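Jurinero Hitch and Step Fitment Table

Fitment and finish records for receiver hitches, side steps and skid plates on light trucks. Maintained by Jolien Wouters. Last revised Thursday, August 3, 2023.

Contents

The table holds 641 records in one CSV file, fitment.csv. Each record is one part number matched to one vehicle body. A part that fits both the short bed and the long bed has two records, even when the bolts and brackets are the same. There are 14 columns. Column names are lower case with underscores and will not change within a major version.

Parts come from the Drunetti and Mertens catalogs. Drunetti part numbers keep their leading zeros, so read the part_no column as text. Spreadsheet programs will strip the zeros if the file is opened by double-clicking.

Main columns

part_no: part number as printed in the catalog
maker: drunetti or mertens
body_code: cab and bed code, see bodies.csv
mount: frame, pinch_weld or crossmember
drill: yes, no or unknown
finish: powder, e_coat, polished, brushed or raw
sheen: matte, satin or gloss
weight_lb: shipping weight, including the box
notes: free text, may be empty

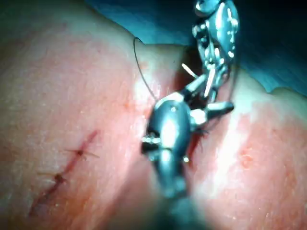

Finish and sheen are recorded separately, and they were the two columns with the most disagreement between reviewers. Finish is the process, sheen is how the surface looks when it reaches the customer. A powder-coated step can be matte or gloss. Polished parts are always gloss in this table. For curved parts, judge sheen by how the surface throws back the light: hard white streaks like those on the silver joint housing of the instrument mean gloss, while a soft, even patch with no clear edge means satin. Do not judge from catalog photos alone – Mertens retouches most of theirs. Where no sample part was on hand, sheen is left blank.

The drill column refers to the vehicle, not the part. "No" means every bolt goes into an existing factory hole. Enlarging a factory hole counts as "yes". Trimming a plastic air dam does not, but it is listed in notes with the word TRIM in capitals so it can be searched.

How the records were made

Catalog pages were typed in by hand and then compared with the printed instruction sheets. Where the two disagreed, the instruction sheet was used. Bracket positions for 400 of the records were also checked against a bare frame or a parked truck at the Goltham shop. These have checked = 1.
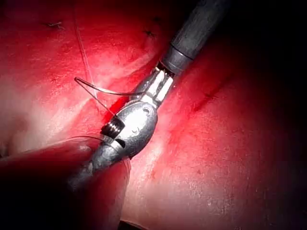 The remaining records have checked = 0 and rest on the printed material only. They are usable for a parts search page. They should not be used to promise a customer a no-drill install. Skid plates are the weakest group, as the crossmember changed partway through the model year on several bodies and the catalogs do not always give a build date.

Weights were copied from the shipping label. If the maker ships brackets in a second box, both boxes are added together and the split is given in notes.

Known problems

Tow ratings are not included. Earlier drafts had them, but the makers list ratings with and without a weight-distributing setup and the two were mixed in the same column. Use the plate on the hitch and the vehicle manual.

Pinch weld steps on crew cabs with rocker trim may need longer bolts than the kit contains. This is noted for 5 records and is probably true of more.

Body codes for chassis cabs are incomplete. Rows with body_code = XX can be dropped.

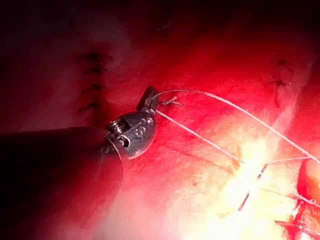 Versions

2.1: sheen column added, TRIM flag moved into notes
2.0: one record per body, tow ratings removed
1.0: first release

The next revision is planned for September – mostly build dates for the skid plates.

Corrections

Send the part number, the body code and a photo of the instruction sheet page to Jolien Wouters at Jurinero. Corrections without a part number cannot be matched to a row.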